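Housekeeping Practice, Unit 8: Clearing and Wiping Work Tables
Instructor: Lilla Sárközi
Handout revised 31st August

This unit covers tables that have electronic equipment left on them. Unit 7 dealt with bare tables and kitchen counters, and the cloth folding from that unit is used again, so bring your notes.

1. Before you start
Look at the whole table first. Find out which items are plugged in and which are switched on. A lit indicator means the item is on, and you leave it on unless the room sheet says otherwise. Do not press a button to find out what it does.

2. Order of work
Loose paper comes off first and goes in the tray, face up and in the order you found it. Cups go next. Small devices are lifted with both hands, held by the border and never by a plug or connector.
Wipe from the far edge toward you, folding the cloth to a clean side after each pass. Let the surface dry before anything goes back.

3. Cloths and cleaner
Use the gray cloths for tabletops and the yellow ones for screens. They are washed separately. Table cleaner is mixed at 8 ml to 400 ml of water. The old Gyamfi sheet gives 200 ml, so cross that out if you still have a copy. Spray the cloth, never the table - drops travel further than you think.

4. Flat devices

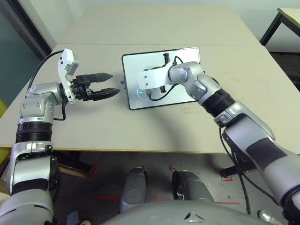 A tablet or similar flat device goes back at the angle you found it, even if it looks crooked. Wipe the border with a barely damp cloth and the face with a dry one. Keep moisture away from the edges where there are openings or buttons.

For next time
Read pages 2 to 8 of the Flisstead booklet. Dinesh Talukder will take the practical session in July's old room, upstairs.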